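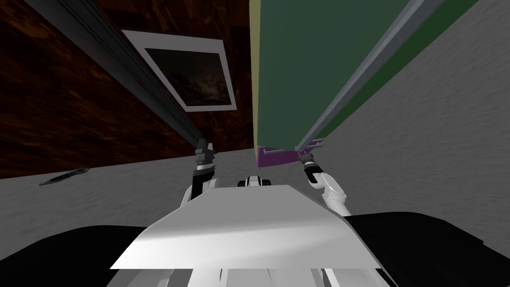
The Long War Over the Spare Room

Every house in Skostside has one. It is upstairs at the back, it faces north, and on the estate agent's plan it is called Bedroom 3, in the way that a puddle might be called a water feature. People move in with plans for it. Then they put a box in there, just for the night, and the box sends for its relatives.

I have been in my own house for 12 years and can report that the spare room has so far been a nursery (no baby), a gym (one visit) and a study, in which I studied how to get to the window. Last March I decided to find out whether other people had done any better.

Walter Ayala had, on the face of it. His door opened all the way, which I took as showing off. Inside were a single bed, a chair and a lamp, and I was about to ask him for his secret when he opened the wardrobe to hang up my coat and closed it again rather quickly.

"It's a system," he said, and put my coat on the bed.

Two streets away, Dagmar Šimek has given up the idea of guests altogether. Her sister came to stay in the second year and slept between a rowing machine and the Christmas decorations, and has stayed at the Krajčí ever since, a small hotel by the station where the breakfast is poor but you can put both feet on the floor. Dagmar regards this as money well spent, particularly as it is her sister's.

There is an industry that would like to help. Graltus will sell you a bed that folds into the wall for 997 pounds, fitting extra, and the brochure shows a woman lowering it with one finger while holding a cup of tea. Matěj Ďurica bought one. It does come down with one finger, he says. Going back up takes him, his son and a certain amount of language, so it has been down since it arrived, and what he has now is a very expensive bed with a cupboard round it.

He keeps the ironing on it.

The other route is to pay for the stuff to live somewhere else. Vatus has a yard of storage units off the ring road, 540 of them, and when I rang to ask about the smallest there was a waiting list. I found this cheering and then, on the drive home, slightly less so. Štěpánka Ševčík has had a unit there for years. She went in search of her skis last winter and came back with a fondue set, having forgotten she owned one, and now the fondue set is in the spare room.

I did meet one man who had won. Miloslav Tichý knocked his through into the bathroom, and he now has 2 windows, a very long bath and nowhere at all to put anything. He seemed calm. He also asked, as I was leaving, whether I had any room at my place for some boxes.

I said I'd have a look. They are on the landing at the moment — just for the night.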